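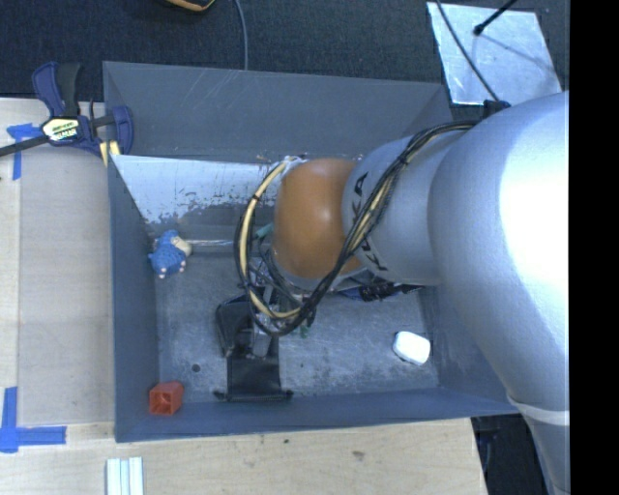 KUKA robot arm at a gray metal bin.

We use cookies to remember your settings. By staying on this site you accept our cookie policy.

Flornora Lakeside Rentals: Minutes of the Owners' Meeting
Tuesday, May 30, 2023
Minutes taken by Brittany Carrier

Present: owners or proxies for 14 of the 18 rental homes; two staff from Postus (property management); one representative of Pendico (booking software), by phone for items 3 and 4 only. Quorum was met. The meeting opened with the owner of Unit 6 in the chair.

1. Minutes of the previous meeting
Approved with one correction. Under "Pool heating," the words "all units" were changed to "all units with a private pool."

2. Occupancy
Postus reported 614 booked nights for the quarter across all homes. Owner stays are not included in this figure. Four-bedroom homes were booked more often than six-bedroom homes. The average stay for the larger homes was longer, so cleaning costs per night were lower. An owner asked for the figures to be split by unit. Postus will send each owner the line for their own unit and a total for the resort. Full figures by unit will not be circulated unless every owner agrees in writing.

3. Calendar sync
Double bookings occurred on Units 3 and 11. In both cases an owner block was entered after a guest had started checkout on an outside listing site. Pendico stated that outside calendars are read on a fixed schedule and that a block does not take effect on those sites until the next read. A shorter interval is available on the current plan and had not been switched on. Postus will switch it on for all homes. Owners are asked to enter blocks through the owner portal and to stop sending them by text message.

4. Guest fees shown at checkout
The pool heat charge is listed as optional on the resort's own site and as included on one outside site. Guests have asked for refunds on that basis. Pendico will move the charge into the "extras" field on all channels. Until this is done, Postus will honor the wording the guest saw when booking. The cost falls on Postus for bookings made before today and on the owner for later ones. Unit 9 objected to the second part. The objection was noted and the item carried on a show of hands.

5. Linen
The shared linen store now holds over 1,000 pieces, including towels. King sheets are short and twin sheets are in surplus. Rissanen, the current laundry contractor, has asked for sets to be bagged by unit at pickup. Housekeeping now bags by type. Postus estimated that bagging by unit would add time to each turnover but would cut the number of sets returned to the wrong home. Agreed to try it in the lakefront homes first. Surplus twin sheets will be kept for now.

6. Damage deposit
Proposal: raise the refundable deposit on six-bedroom homes to $900. Discussion covered the effect on short stays, the time taken to release funds, and whether a non-refundable damage waiver should be offered in its place. Postus prefers the waiver — it needs less handling at departure. Several owners wanted to see the claim limits first. Vote on the higher deposit: carried. It applies to new bookings only. The waiver is held over, and Postus will supply the terms.

7. Clubhouse and boat dock
The clubhouse gym will close for floor repair in August. Listings must state this by the end of the week. The dock gate code is being shared between guest groups and will change with each arrival once the new keypad is fitted. Kayaks remain first come, first served.

8. Other business
Unit 14 asked whether pets could be allowed at the owner's choice. The resort rules permit this, but the listing template has no field for it. Postus will add one. Unit 2 reported that the trash pickup day printed in the guest book is wrong. All guest books are to be checked.

Actions
Postus: unit occupancy lines, sync interval, pet field, guest books, waiver terms, gym notice.
Pendico: pool heat field on all channels.
Rissanen: supply unit bags.

The date of the next meeting will be sent by email.

Comments (3)

lakefront_owner: Item 5, does "lakefront" include Unit 7? We face the canal.

B. Carrier: Unit 7 is included. Postus confirmed by email.

Unit9: Please record that my objection under item 4 was to the cost split, not to moving the charge.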